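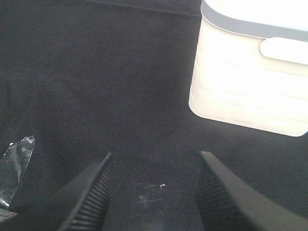 Does a household need a lidded container for its cloths?

Most households would be better off with one, provided it's small, it opens with one hand, and nothing except cloths goes into it.

January 2, 2024

I have kept house in Hirnine for 17 years, and for most of that time the cloths lived in a drawer. It was the third drawer down in the kitchen, and it held dishcloths, dusters, the soft ones for glasses, two old hand towels, a bib, and a number of things that had been T-shirts. You opened it, pushed your hand in, and took what came. If it was the wrong cloth you used it anyway. If the drawer stuck, you pulled harder, and whatever was at the back went over the edge and down behind.

I think the cloth drawer is a bad idea and that a lot of people have one. This is my case for a box.

A drawer is too big for the job. Cloths are small and light and they spread out to fill whatever you give them. In a drawer there is no point at which it's full, because you can always press down and add another. In my drawer there were cloths I hadn't seen in years, and I was buying new ones at Castevari, the hardware store at the end of our street, every time I couldn't find a clean one. When I emptied the thing out in November I got to 12 blue cloths before I came to the bottom of the pile. I use three.

A small plastic container with a lid fixes this by being small. When the lid won't close, there are too many. You take out the worst one and it goes in the car or in the trash. I don't see a need for any more system than that. I have read articles that tell you to label the box, photograph the contents, and put a list inside the lid. For cloths this is silly. Anyone can open it and look.

People object to the lid. A friend who does a lot of cleaning told me a lid is one more thing between you and the spill, and that a cloth you have to unpack is a cloth you won't use. I take the point about spills. We keep one cloth over the faucet for that, as everybody does. But the rest of them are there to be clean when wanted, and a kitchen puts grease and crumbs on anything left open in it. Run your finger along the top of an open basket on a kitchen shelf and see. The glasses cloth in particular has to be free of grit or it does more harm than wiping with your sleeve.

There is a real problem with lids, and it's damp. A cloth that goes into a closed container even slightly wet will smell by the weekend, and so will everything under it. The drawer forgave that a little. The box doesn't. So the cloths have to be dry all the way through, hems included, and the hem is the part people get wrong. The middle of a thin cloth dries in no time, but the edge is folded over and sewn, and it holds water long after the rest feels fine. Pinch the hem before you put it away. If it's cool to the touch, hang it up again.

As for what kind of container, I have opinions, and I'll give them in the order I came to them. Cardboard is no good in a kitchen. Glass is too heavy to be moved as often as you'll move it. Metal tins look nice and the lids jam. That leaves plastic, which I didn't want, and which I have come around to. White or clear is best, because you can see when it's dirty. Rounded corners are easier to wipe out than square ones. Something to grip on the side is worth paying for if the box is going on a high shelf, and if it's going on a low one you can do without. I'd stay away from anything sold as a "cloth organizer." Mazurek, the discount place out by the Walotwood exit, had one with dividers in it, and the dividers were the wrong size for every cloth I own. An ordinary food container did the job better and I had it already.

Now the folding. I was against folding cleaning cloths for a long time. It seemed like work done for show, and I still think that about folded underwear. What changed my mind was the box. Balled-up cloths take up a lot of room that is mostly air, and the lid won't go down on them. Folded flat and stood on edge, the same cloths fit with room left, and you can pull one out without bringing up the others. So I fold them now, and I've become a bit strict about where it's done.

It shouldn't be done on the bare kitchen table. A bare table is slick, and a small cloth slides away from your hand when you try to press the crease in. It's also where people eat, and there's generally something on it. I put down a piece of dark felt-like material, left over from lining a shelf, and fold on that. The cloth stays where you put it. The dark color shows every bit of lint, so you find out which cloths are shedding, and those are the ones to get rid of. Afterward I take it out to the back step and shake it. A folded bath towel would do nearly as well, though a towel sheds too and you won't know whose lint is whose.

The soft, brushed kind of cloth is the hardest to fold. It clings to itself, and the corners roll, and if you pick it up by the middle it comes up in a bunch and you have to start again.

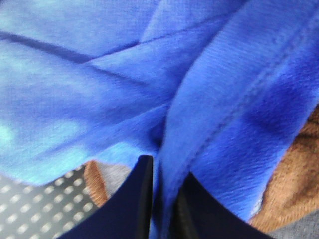 Blue cloth with a stitched hem, bunched up in folds.

With that kind I find the hem first. A sewn edge is stiffer than the rest and gives you something straight to work from. Lay one hem flat, smooth the cloth away from it with the side of your hand, bring the far hem over to meet it, and then fold the other way. It comes to four layers, and for my box that's the right height. If the cloth has been washed so many times that the hem has gone wavy, it will never fold square, and I wouldn't spend time on it. Fold it as near as you can. It's going to wipe a counter.

I don't iron them. I know a household where they do and I have nothing to say about it.

Some will say all this is a lot of thought for something that costs next to nothing. A pack of cloths is cheap, and if you lose one behind a drawer you can get more. I used to say so myself. But cheapness was how I ended up with 12 of the same thing, and every one of them had to be washed now and then, and kept somewhere, and dug through. A cheap thing takes up as much of a house as an expensive one does. I'd also point out that a good cloth isn't thrown away quickly if you can find it. The one I like best has gone through the wash perhaps every week since we painted the hall and it's still soft.

Others will say paper towels. They have a place, mainly with pets and bacon. For windows and shelves and the tops of door frames I think they're poor. They tear and leave bits, and you use six where one cloth would have done. Where we live the garbage goes by the bag, and I notice the difference.

The strongest argument against me is that a household is made up of more than one person, and the box works only if the others use it. I can't claim mine do, fully. Cloths still turn up on the edge of the bathtub and on the workbench in the garage. But there is a great deal less of it than there was, and I put that down to the box being in plain sight with one kind of thing in it. With the drawer, you could put a cloth back dirty and it would sink. With the box you would have to lift the lid and lay a dirty cloth on top of a row of clean ones, and even my family finds that hard to do.

I should say what happened to the drawer. For a week it was empty, and I was pleased with it. Then it got the batteries, and the takeout menus, and a flashlight, and the birthday candles. I have 13 cloths in all now, counting the ones for glasses and the two towels, and they fit in the box with the lid shut. The drawer I am going to have to deal with separately, probably in the spring, when I do the pantry.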